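Okay, a thread on door rules for home robots, because I spent the whole morning arguing about them and I may as well get some posts out of it 🧵

**1/**
I help write the house rules for Urura, our little home helper. House rules = what it's allowed to do around people, pets, stairs, stoves and (my personal nemesis) doors. We test in simulation first, then in the practice apartment in Fadville.

**2/**
Doors got five rules in the January draft. We're now at 12. Araba Kyei says I'm collecting them like fridge magnets and she's not wrong!

**3/**
The one I'd fight for: a half-open door counts as a closed door. Stop, look, then decide. Somebody could be right behind it with a mug of coffee, and a gap that fits the robot now may not fit it in two seconds.

**4/**
Glass doors get their own rule. Depth sensors can read straight through a pane or get a bounce off it, so the map has to mark the whole door as solid, panes included, however see-through it looks.

**5/**
Speed! Crawl pace through any doorway, and no speeding back up until the whole base is clear of the swing. Nartey wanted to measure from the front bumper. We had words. Friendly ones, mostly.

**6/**
Also: write down who opened the door. If the robot did it, the robot puts it back the way it was. If a person did it, leave it alone. My grandmother had this exact rule for us kids and I stole it.

**7/**
Log everything. Door angle, distance, why it stopped, how long it waited. The Fekiten folks keep their logs for 60 days and I'd like us to do the same (storage is cheap, my memory is terrible).

**8/**
Today's kitchen, door partway open, coffee maker on the table past it:

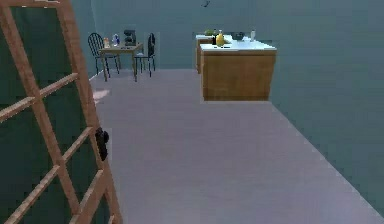 How long should a robot wait at a door before it asks for help?

Nine seconds in our draft, and then it speaks up once and stays put until a person answers.

**9/**
Still fighting over rule 11, which covers pets asleep in doorways. I say turn around and find another way. Araba says wait. If you've written rules for this, or you own a very stubborn cat, my replies are open.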